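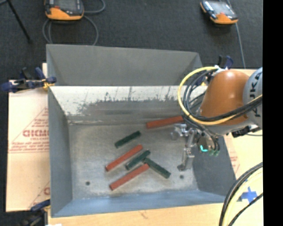 What a Checked Bag Costs Now

Travelers who booked a summer trip before January may find the second half of it more expensive than the first. Several carriers and booking sites changed their baggage charges over the winter, and the new rates apply to return legs that were ticketed separately.

The booking site Lelodness used to show one price for a seat and a checked bag together. It now lists the bag on the last screen before payment. On a route that sold for $200 in the fall, the fare itself has not moved. Add one bag each way and a seat next to your child, and the total comes to $456 for one adult.

Florante Mercado flies from Stenorum to see his parents twice a year. He noticed the change on a Tuesday night with the payment page already open.

"I went back three screens to see if I had clicked something," he said. "I hadn't. The bag was just on its own line."

He ended up paying for one bag and mailing the rest ahead. The parcel took 14 days, and one box of coffee came open on the way.

Airport buses are going up as well. Grutgate, which runs the coaches between downtown Stenorum and the terminal, has dropped its round-trip ticket. Passengers buy two singles, and the driver no longer takes cash. Children under five still ride free if they sit on a lap. Bikes need a reservation by 6 p.m. the day before.

Liesbeth Van der Linden has sold tickets at the Pavlović travel agency for most of her working life. Her older customers mostly ask her about refunds. A canceled trip now comes back as credit on the cheapest fares, and the credit can only be used by the person named on the ticket.

"People think they can give it to a daughter or a neighbor," she said. "They can't, and they find out at the desk."

She tells customers to weigh the bag at home, buy the allowance when they buy the seat, and print the page that shows it. Bags added at the counter are charged at the higher airport rate, even when the flight is half empty. Her own office still charges a booking fee, though it is waived for groups traveling on the same ticket.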